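## 3. How a self-published ebook travels through small news sites

The usual account of press freedom deals with whether a thing may be printed. Our interest is duller. We wanted to know what happens to a book on a political prisoner once it has been printed, given away for nothing, and announced on websites whose staff would fit comfortably in a lift.

The case is the second book by Odukoya, a freelance correspondent who spent several years writing about the detention of the port engineer Kulov. The first book had been sold at a modest price and bought, by the author's own account, mainly by people who already appeared in it. The second was released free of charge in September, with a press notice of 300 words. Our corpus consists of every page we could find that reproduced the notice in whole or in part, 80 pages in all. Antigoni Theodorakopoulos read and coded each of them twice, with a gap between the readings long enough for her to have forgotten how cross the first one made her. 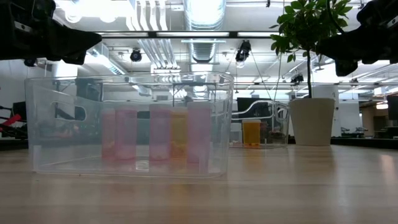

Coding followed the scheme set out in Section 2. A page was marked as a *copy* if it ran the notice unchanged, as a *trim* if it only removed text, and as a *report* if it added at least one sentence that the author of the notice could not have written. We set this last bar low on purpose. A sentence giving the local weather at the time of the launch would have cleared it, and in one instance did.

Most pages were copies. This will surprise few people who have worked on a small site, where a notice that arrives already spelt correctly is treated as a gift. What did surprise us was how the trims were made. Editors in a hurry are supposed to cut from the bottom, and the notice had been written with that in mind, its least useful matter (a paragraph on the author's earlier prizes) placed last. The prizes survived nearly everywhere. The paragraph that went was the second, which stated what Kulov had been charged with. A reader of the typical trim learns that a brave book exists, that it is free, and that its author was once commended at Gredville, but would have to look elsewhere to find out why anyone was in prison.

We traced the order in which the notice spread. Dates are those printed on the pages, and where a page carried none we used the earliest archived version.

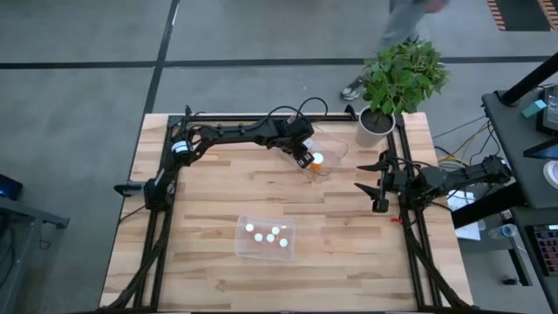 **Figure 3.** Two black robot arms over a wooden worktable.

The pattern is easier to state than to explain. Copies came early and in a bunch. Trims followed, and nearly all of them repeat a misprint that entered with a single copy on the *Pever Courier* site, so we can be fairly sure that later editors were trimming the *Courier* and had never seen the notice itself. The misprint turned the engineer's port into a fort. By the time the reports appeared, two of them were discussing his military background, of which he has none.

We wrote to the editors of the sites concerned. Those who replied were courteous, and several corrected the fort while we were still drafting this section. One asked whether we would care to contribute a notice of our own paper, of no more than 2000 characters, and preferably with the prizes at the end.

It would be unfair to read all this as carelessness. The sites in the corpus run on evenings and goodwill, and without them the book would have had no coverage whatever - the larger papers, to which the notice was also sent, ran nothing. Still, the free price seems to have done something odd to the story. In the headlines we coded, 'free' is applied to the ebook far more often than to the man, and in the later trims the second sense has dropped out altogether. Section 4 takes up the headlines in more detail and compares them with those given to the first, paid-for book.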